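Print this page | E-mail this page
Share (20) | Comments (2)

Gripper shootout, gallery: bottles, a wire rack and two arms

Words and captions: Delphine Brannigan
Sep 28, 2024

Quick one, write-up still coming. We spent most of the summer going back and forth on fingers for the two-arm cell and people keep asking for pictures, so, pictures. Contenders were the Plindex plates (stiff, angular, cheap to reprint) and the Flutau soft pads. Kornum controller on both arms the whole way through, same gains, same firmware. Did not touch it after July. Tempting, but no.

Task is the wine rack. Bottles in, bottles out, stand a few up on the table. Sounds dull. Isn't. Glass is slick, dark bottles and clear bottles behave completely differently for the cameras, and the wavy wires on the rack catch anything wider than a finger.

Numbers first for the impatient: 341 attempts logged over both finger sets, 62 drops or give-ups. Split by finger is in the write-up becuase it needs a table and I'm not doing a table here.

1. Both arms at the rack

Dark bottles lying down, corks to the front, one clear bottle propped up at the right side of the rack. Right arm hovering over the front edge, left one coming in from its own side. Two arms near one rack is where most of our planning time goes. Collision margin set to 20 mm, tried smaller, regretted it.
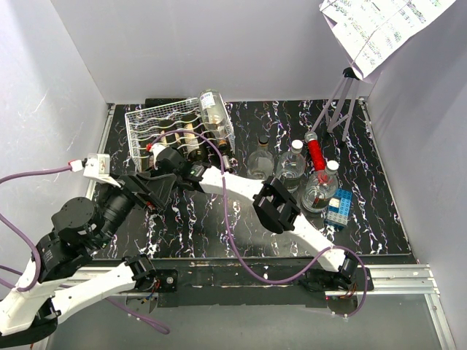 2. Notes on reach, and the glass jar

No picture for the reach part, just notes. Left arm gets to the far side of the table fine if the right one folds out of the way first. If it doesn't, the planner sulks. Takes a long detour, elbow goes high, cable gets dragged over everything. We ended up scripting the fold as its own step. Ugly but repeatable. Fitzgerald handles the step ordering, we only feed it start and end poses.

Cable routing: still bad. Purple cable is nice and easy to spot in footage, which is the best thing I can say for it. Loops need to be big enough for full wrist travel and then they hang in front of whatever you wanted to look at. Clips on the forearm are next. Or a sleeve. Opinions welcome, the comments are open.

The jar was the late addition. Everything else in the set has a neck, and a neck forgives you. Close on a neck a little off center and the bottle swings into line on its own. A jar just tips. So the jar went on the list as the mean one, approached from above, fingers at the top end, wrist angled down.

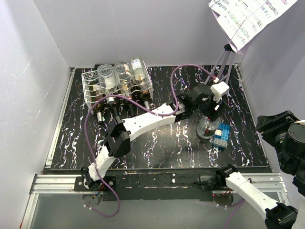
Stiff plates did better than I expected on that approach, at least when the wrist angle was right. Get the angle wrong and one finger lands first and pushes. Soft pads were kinder about angle but took longer to settle, and I kept wanting to close harder then I should. Grip force limit stayed where it was for both. Fair's fair.

Other stuff, no order:

Clear bottles are a depth camera's bad day. Labels help a lot. A bottle with its label turned away is a different object as far as the software cares. Next round we log label direction for every attempt, should have done that from day one.

Dark glass much easier. Strong outline, decent depth, necks where you think they'll be. If you want a flattering demo use dark bottles.

The marbled tabletop. Pretty, and I'd pick plain matte next time. White veins make false edges near the bottle bases. Masking fixed some of it, not all.

Swapping finger sets: Plindex quicker, Flutau fiddly, small screws, dropped more of those than bottles. If you swap, redo the tool offset every time. I skipped it once and lost an afternoon to a mystery that wasn't one.

Kornum logging is good. Timestamps line up across both arms, which was not true of our old setup. Export is slow. Start it and go eat.

Which one would I buy? For rack work, the plates. For anything you pass between arms, leaning pads, but we only ran a short handover set and I don't trust it yet. Want to mix them too, plates left and pads right, see if that's clever or just twice the calibration.

Full write-up has the per-object split, the offset procedure and finger wear after the long runs. Finger files go up with it. If you asked for the raw logs by e-mail I have your message, I'm slow, ask again if you hear nothing.

Share (20) | Comments (2)
Print this page | E-mail this page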